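Beddale Household Notes
Wooden dish racks: drying, cleaning and oiling
Updated 2022-01-18

A wooden rack fails at the joints first. Water runs down the plate, collects where the peg enters the base and stays there after the plate itself is dry. Most of the steps below deal with that one spot.

Loading

Put the heaviest plates in first, near the middle. Leave a free slot between deep plates. Flat plates can go in adjacent slots if the rims do not touch. A plate will lean a little against its peg - this is normal and helps it drain.
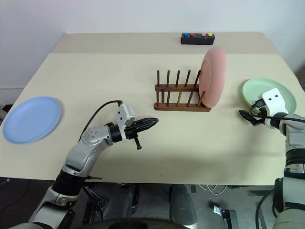

Weekly cleaning

1. Take everything off the rack and turn it upside down over the sink.
2. Brush the peg holes with a dry bottle brush, then with warm water and a drop of dish soap.
3. Rinse for 30 seconds. Do not soak. Soaked pegs swell and can split the base.
4. Stand the rack on its end, away from the radiator, until the wood is one even color.

Oiling

Use food-grade mineral oil. Cooking oil turns sticky. Wipe on a thin coat, wait 35 minutes and buff off what is left. Oil again when drops no longer bead on the rails. In a dry house this may be September and then not until spring.

Loose pegs

Pull the peg, scrape off the old glue and sand the end lightly with 180 grit. Reglue with a waterproof wood glue and leave it overnight. If the hole has worn oval, wrap the peg end in one layer of thin cotton thread before gluing.
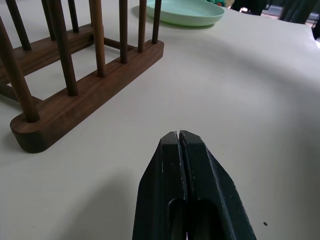

Each dowel sits in a hole in the top of the front rail.

The same glue will hold a split rail if the break is clean. Clamp lightly and wipe off the squeeze-out while it is still soft.

See also: Skovulum cutting board care; Removing tea stains from plates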